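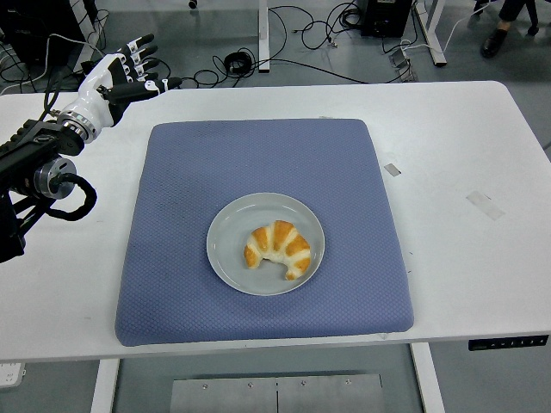

Masano Bakery Word List

A collection of the names that people use for bread and small baked goods, with the place where each name was heard and a short note on what it means there. Version 2.

What is in this package

The list has 313 entries. Each entry is one name as one community uses it. If the same name means a soft roll in one town and a hard biscuit in another, it has one entry for each meaning. Of all the entries, 163 come from conversations with bakers or customers, and the others come from printed material such as price boards, parish cookbooks and old advertisements. The names come from 11 languages, and dialects are kept under the language their speakers told us to use.

You will find these files:

names.csv, the main table
sources.csv, where each name was heard or read
spelling_notes.txt, decisions about accents and capital letters
CHANGES.txt, what is different from the first version

All files are in UTF-8. The separator is a semicolon, because many notes contain commas. If your spreadsheet program shows everything in one column, please choose the semicolon by hand when you open the file.

Columns in names.csv

entry_id: a number that never changes. When an entry is removed, its number is not used again.

name: the word as the speaker wrote it, or as Judite Teixeira wrote it down and the speaker accepted it.

language: the language given by the speaker.

place: a town or valley, never a street and never a shop.

shape: one of round, long, crescent, braided, flat, filled, other. Shape is the usual form in that place. It can be empty.

dough: one of plain, sour, sweet, layered, fried, unknown.

occasion: a free text field. Many speakers said "every day" and we kept this answer as it is.

note: a short explanation in English. Some notes also keep a few words in the original language when the translation felt poor.

source_id: the link to sources.csv.

How the names were collected

The work started as a notebook. Judite Teixeira was translating menus and she noticed that the dictionaries gave her one word for a crescent roll, while the people in the kitchens gave her several, and they did not agree on which of them had butter inside. She began to write the words down. Later Borislav Dervishi joined with his own list from the bakeries of his childhood, and the two lists were put together in one table.

For the conversations we asked three questions. What do you call this? What did your parents call it? Who would laugh at you if you used this word? The last question gave the best answers. It often brought out a second name, and sometimes a long story about the neighboring village. The stories are not in the package, only the names.

We did not show drawings during the first conversations. This was a mistake, in my opinion. Two speakers can talk about a "little horn" for ten minutes and mean different things. In the later ones we used simple outline drawings made by Beverley Lambert, and the column shape is more reliable there. You can find which entries these are by the value "drawing" in the column method of sources.csv.

Spelling

Please do not correct the spelling. Many names have no official form, and some have an official form that the speakers do not like. When two people from the same place wrote a word differently, we kept the form given first and put the other in the note. Capital letters follow the rules of the language, except for names that come from a person or a saint, where the speaker decided.

Yoon-hee Ko checked all the romanized forms. She changed very little, but she added hyphens in several places where two readings were possible.

Known problems

The word for "yesterday's bread" is missing in most of the languages. We forgot to ask.

The value "layered" in the column dough includes both yeast dough folded with butter and dry leaf pastry. A baker will find this strange, and he will be right. We want to divide it, but for the printed sources we often cannot tell which one was meant.

Entries from advertisements can be too elegant. A shop may print a French word on the price board while everyone at the counter asks for something else.

City names appear more often than village names. This is only because the cities were easier to reach.

Some fried doughs are included and some are not. The rule was that a baker must sell it, not only a family make it at home, but I see now that we did not follow the rule in every case.

What the list is good for

It has been useful for menu translators, for teachers who want a friendly subject for a vocabulary lesson, and for people who write about food. It is too small for statistics about dialects. Please do not make a map from it and say that a word stops at a border — it only means that we stopped there.

Corrections and additions

Send them to Rodrigo Pacheco, who takes care of the table now. Write the name, the place, and who uses it. One line is enough. If you disagree with an existing entry, tell us where your own word comes from, and we will normally add yours and leave the old one. New entries are put in each March.

Terms of use

You may copy, change and share the list, also in paid work, if you say where you got it. Speakers agreed that their words can be published without their names. Please do not try to find out who they are, even in the small places where it would be easy.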